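Home | Manuals | Downloads | Support

4.2 Setting the display sleep timer

1. Open the Fikska panel and select Power.
2. Set Sleep After to 20 minutes.
3. Press Apply. The panel closes by itself.

Note: the timer counts keyboard input only — mouse movement does not reset it.
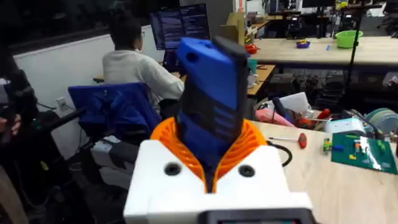 4. Restart the Fikska service to load the new value.

Caution: do not restart while a Batden update is running. If code 366 appears, leave the computer on and repeat step 4 when the update ends.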